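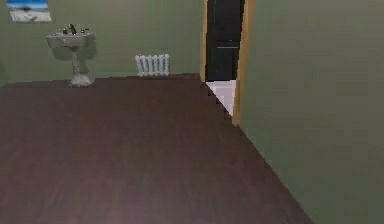
Figure 6.1 A simulated room used in the navigation demonstration, with a sink and a radiator at the far wall and a doorway to the right.

CHAPTER 6
Visiting a Working Laboratory

Before you begin

In this chapter you will follow a school party through an open day at the Prorkudska laboratory, where mobile machines are prepared for work inside ordinary buildings. You will learn how a demonstration is planned, what a visitor should record, and how to tell the difference between what a machine has been shown to do and what its makers hope it will do. You should already be familiar with sensors (Chapter 4) and with the idea of a control loop (Chapter 5).

6.1 The open day

The Prorkudska laboratory opens its doors to schools and colleges once a year. The visit described in this chapter took place on 14th July. The party consisted of 55 pupils and their teachers, divided into groups of 10 or fewer so that everyone could see the screens and put questions to the staff.

Many of the pupils expected to begin in a hall full of moving machinery. The first session was held at a row of desks. The laboratory's delivery robot, Flello, is a low wheeled machine intended to carry small loads from one room to another. Before Flello is allowed to try a new task in a real building, its control program is tested in a simulator called Flollik. The simulator draws a room, works out what a camera at a chosen position would see, and passes that view to the program. The program then chooses a movement, the simulator works out the new position, and the cycle begins again.

Figure 6.1 is a view of this kind. It is drawn from a point near the floor, and for that reason the planks fill so much of it. A person standing in the same place would see far less floor and rather more wall. Pupils designing a machine of their own should remember that the height of a camera decides a great deal about what the machine can know.

6.2 Reading a view

The guide asked each group to study the view before any program was run. The groups were to say which parts of it would help a machine to find its way, and which parts would be of little use.

Most groups named the doorway first. Its golden-tan frame is easily told apart from the green walls, and the floor beyond it is pale where the floor of the room is dark. A program that looks for sharp changes of colour would have a good chance of finding the opening. The space above that pale floor is very dark, however, and from a single view it is hard to say what lies there. One group suggested a door, another a wall in shadow. The guide accepted neither answer and asked how the machine might find out. The answer she wanted was a simple one: move, and look again.

The plain stretches of wall caused more discussion. A large area of one colour gives a program very little to hold on to. If the machine turned until it faced the right-hand wall alone, it would see almost nothing but green, and two such views taken from different places might look nearly the same. Engineers call a feature that can be recognised again from another position a landmark. The white sink on its pedestal and the ribbed radiator would both serve well, as they stand out from the wall behind them and have distinct shapes. The picture on the wall might also serve, although only its lower part is in view.

KEY TERMS
Simulator: a program that imitates a place or process so that it can be studied safely.
Landmark: a feature that can be recognised again from a different position.
Trial: one complete attempt at a task, from a stated start to a stated finish.

6.3 The demonstration

The task set for the demonstration was to leave the room by the doorway. The staff wrote the rules on a board before starting. Each trial would begin from a position chosen by the simulator. A trial would count as a success if the machine passed through the opening without touching a wall, a fitting or the door frame. Any contact would end the trial, and so would running out of time.

Pupils watched six trials at normal speed. The staff then explained that a longer series, 1208 trials in all, had been completed before the visit with the same program and the same rules. Running so many attempts with a real machine would occupy a building for weeks - and would probably damage both the machine and the paintwork. In the simulator the series was finished overnight.

The results were handed out as a printed sheet, with the failures listed in full. Several teachers remarked on this afterwards. It is common for a public demonstration to show a machine at its best, and there is nothing dishonest in doing so, provided that visitors are told. A visitor who sees only the successful attempts cannot judge how often the machine fails, or in what manner.

6.4 From the screen to the building

After the midday break the groups moved to the Ambrose Room, a test area in which Flello itself could be driven. The staff were careful to point out the ways in which a drawn room differs from a real one. The light in Figure 6.1 is soft and even. In a real room the light changes through the day, and a bright afternoon in summer presents a very different view from a dull one in November. Edges differ too. If you look closely at the line where the floor meets the right-hand wall, you will see that it is slightly stepped. A program that has learned from such edges may behave differently when it meets a clean one.

There are also things that a view does not contain at all. Wheels slip, batteries run down, and people walk through doorways without warning. A result obtained in a simulator should therefore be reported as such, with the name of the simulator and the conditions of the trial.

ACTIVITY 6A
Choose a room at school or at home. Sit or kneel so that your eyes are close to the floor, and sketch what you see. Mark every feature that could act as a landmark. Then stand up, make a second sketch from the same spot, and compare the two. Keep both sketches, as you will need them for the mapping exercise in Section 6.7.

6.5 Preparing for a visit of your own

A visit is of most value when the questions have been written beforehand. Ask what the task is and who decided when it counts as complete. Find out how many trials were made and whether the machine was helped during any of them. Record the answers in the words used by the staff, and keep your own opinions in a separate column. The form printed at the end of this chapter may be copied for this purpose.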